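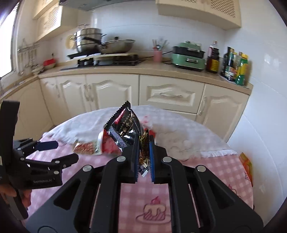
Visitación Segura déplia la carte sur le capot du fourgon et posa une pierre à chaque coin, à cause du vent. Heltetine, enfin ! Elle en rêvait depuis l'école, depuis cet atlas où l'archipel tenait dans un ongle, tout en haut d'une page presque entièrement bleue.

– Soixante-quatre îles, dit-elle au passeur. Je les ai recomptées hier soir.

– Ça dépend de la marée, répondit Tolo.

Il avait raison, bien sûr, et c'était merveilleux. À marée basse, Surnmont se rattachait à la grande terre par une langue de sable gris (on y passait à pied, les chaussures autour du cou), et les deux rochers du nord n'en faisaient plus qu'un. Les géographes de la capitale avaient tranché depuis longtemps, sans venir. Elle, elle était là, en juillet, avec ses crayons, son niveau et trois carnets neufs, et elle aurait embrassé le premier mouton venu.

Ils embarquèrent à cinq heures du matin. La côte défilait, basse, coupée de criques et de champs d'orge qui descendaient jusqu'aux galets, et Visitación dessinait tout, les caps, les balises, la fumée d'une ferme. Tolo donnait les noms par-dessus le bruit du moteur. Il y en avait toujours plusieurs : celui de la carte, celui des pêcheurs, celui de sa grand-mère, qui ne se répétait pas devant les enfants.

– Et celle-là ?

Elle montrait une bosse verte, ronde, posée sur l'eau derrière le phare de Valdebenito. Elle chercha sur la carte, retourna la feuille, chercha encore. Rien, du bleu.

– Celle-là, on l'a jamais appelée, dit Tolo. On y va pas. Y a que des oiseaux.

– Mais elle est magnifique !

Il haussa les épaules et coupa les gaz. Dans le silence on entendait les sternes, des centaines de sternes, et le clapot contre la coque. Visitación avait déjà ôté ses bottes.

– Vous avez de l'eau jusqu'à la taille, ici, prévint-il.

– Tenez-moi les carnets, cria-t-elle, et elle sauta.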